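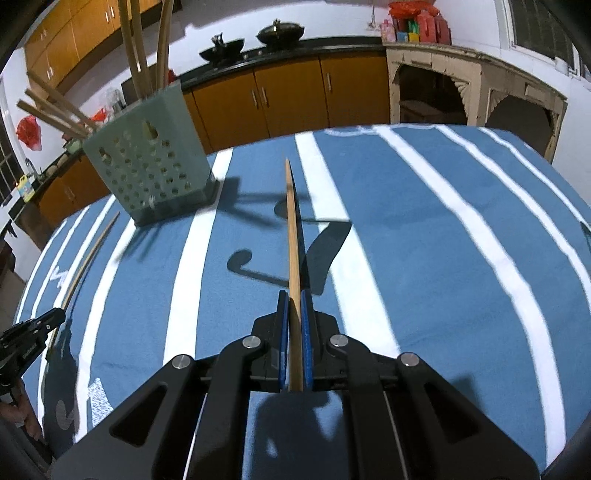

¿Se puede hacer helado de palito en casa sin que quede un bloque de hielo?

Publicado por Puvilura

Hola a todos, a ver si me echáis una mano porque llevo todo agosto peleándome con esto. Me compré unos moldes de silicona y unos palitos de madera, y los polos me salen durísimos, con sabor arriba y puro hielo abajo. El de limón todavía se deja comer, pero el de yogur con fresa parece una piedra rosa. La receta que sigo lleva 200 gramos de fresas, un yogur natural, un chorro de leche y dos cucharadas de azúcar. Lo trituro todo, al molde y al congelador hasta el día siguiente.

Y luego está lo de los palitos, que se me tuercen todos. Los pongo rectos, cierro la puerta con un cuidado tremendo y por la mañana hay uno mirando a Cuenca y otro pegado a la pared del molde. Mi hija se ríe mucho, yo menos. ¿Le echo nata? ¿Más azúcar? ¿Cambio de moldes? No tengo heladera ni pienso comprarla, que en mi cocina ya no cabe ni un salero más.

¡Gracias de antemano!

Zachary Beaulieu

¡Buenas! Te falta azúcar, y bastante. Yo también le ponía poquísimo por aquello de lo sano y me salían igual que a ti. El azúcar hace que el agua no se congele del todo, así que para tus fresas yo pondría cuatro o cinco cucharadas (prueba la mezcla antes de congelar: tiene que saberte un pelín demasiado dulce, luego el frío lo apaga). Si cambias una de las cucharadas por miel, mejor todavía.

El yogur, griego y entero. Y la leche fuera, que es casi todo agua y ahí tienes tu hielo. Si quieres algo más líquido para triturar, un chorrito de nata. Yo además dejo las fresas cortadas con el azúcar en la nevera media hora, sueltan un jugo buenísimo y se trituran solas.

Con los palitos, paciencia: mete los moldes sin palito, espera una hora larga y clávalos cuando la mezcla esté como granizado espeso. Se quedan tiesos ellos solos. Si se te olvida (a mí se me olvida siempre, el martes pasado sin ir más lejos), tapas el molde con papel de aluminio bien tirante, haces un cortecito en el centro de cada hueco y pasas el palito por ahí.

Ah, y lo del sabor arriba y el hielo abajo suena a mezcla muy aguada que se separa mientras se enfría. Con la nevera a tope de frío desde un rato antes se nota mucho. Ya contarás qué tal, ¡y prueba con mango!

Umisex

pues yo los compro hechos y tan contento jaja

bueno, algo útil: mi madre los hacía con leche condensada y no quedaban duros nunca. Bote pequeño, las fresas, medio limón y ya. Eso sí, son una bomba.

Clurton

De acuerdo con casi todo lo de Zachary, menos con la miel, que a mí me tapa la fruta. Prueba con medio plátano muy maduro triturado con las fresas, da cremosidad y apenas se nota si le pones unas gotas de limón.

Para desmoldar no tires del palito en seco, que te quedas con él en la mano. Pasa el molde por agua templada unos segundos y empuja desde abajo. Los que sobren, envueltos uno a uno en papel de horno y a una bolsa cerrada, porque cogen sabor a congelador enseguida. En mi casa no suelen llegar a la bolsa.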